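# Snack wrappers on the bed, small bin, what goes where?

**Plirkau** wrote:

Hello all. I rent one room and I have a habit that I want to stop. In the evening I eat snacks on the bed and put the wrappers in a heap on the sheet, and in the morning they are still there.
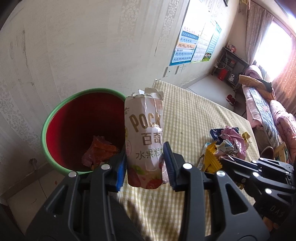
My bin is the small round kind, green rim and red inside, and it stands against the wall very near to the bed. So distance is not my excuse. My problem is that I don't know how to sort. Most of the wrappers I can guess, but the Pocky container (百奇, the one with the strawberry) I am not sure about. Is it paper? Is it plastic? When I am not sure, I leave it on the bed "for later," and then everything else stays with it.

How do you do it in a small room? I don't have space for three bins.

---

**Rodadard** wrote:

Don't sort in the bedroom. Everything goes in the one bin, you carry the bin to the kitchen, and there you take out what can be recycled. Two minutes.

Also I would stop eating on the bed, but I know you did not ask.

---

**Lungu** wrote:

I don't agree with Rodadard. If you mix first, the clean things become dirty. One half-empty yogurt and all your paper is finished. I hang a cloth bag on the door handle for clean and dry things, and the bin is only for the rest. A bag takes no floor.

For the container: tear a piece of it. If the torn edge is fuzzy, it is mostly paper. If it stretches, it is plastic. Yours looks already torn at the top, so you can check there. Many food packs have both, and then it depends on your town.

---

**Rodadard** wrote:

Who is eating yogurt? It is snack wrappers. They are dry, only crumbs. And wrappers are not recycled where I live, so for me 90% of that heap is normal trash in any case. I think we make it too difficult.

---

**Clekthorpe** wrote:

Both ways work if a person really does it. I want to say something about the size of the wrappers. I had the same kind of bin and it was full every evening, but it was full of air. Put all the small wrappers inside the biggest one, press it flat, fold the top over. After that I emptied my bin half as often.

With a stiff container you can do the same. Crush it a little and use it as the holder for the small ones — but only if it goes to the trash, not if you recycle it.

And please shake the sheet outside after. On a checkered sheet you don't see crumbs until you lie on them.

---

**Plirkau** wrote:

Thank you, this helps. I did the tear test and it is fuzzy on the edge but there is a shiny layer inside. So both, I think? I looked at the page of my town and it says "mixed packs to general trash." Then it goes in the bin with the others.

Clekthorpe, I will try the wrapper inside wrapper. Do you close it with something? Mine opens again when I let go.

---

**Clekthorpe** wrote:

A bit of tape, or fold it three times and put it in with the fold down. I bought rubber bands, a box of 1000, and I will have them until I am old. Tape is better.

---

**Lungu** wrote:

A box of 1000! I use one clothespin, and take it off when I empty the bin.

Plirkau, while you have the bin away from the wall, maybe wipe there too. My wallpaper got marks low down where the bin stood, and I only saw them in May when I moved the furniture. A damp cloth took off some of it. Try in a corner first, some wallpaper does not like water.

---

**Rodadard** wrote:

Dry eraser sponge for wallpaper, not a damp cloth. I made a light spot on mine with water and it is still there after two years.

---

**Plirkau** wrote:

Mine is stained low down too, cream with a grey pattern, so everything shows. It is the landlord's wallpaper, so I will begin with the dry sponge. I will write again when I have tried it.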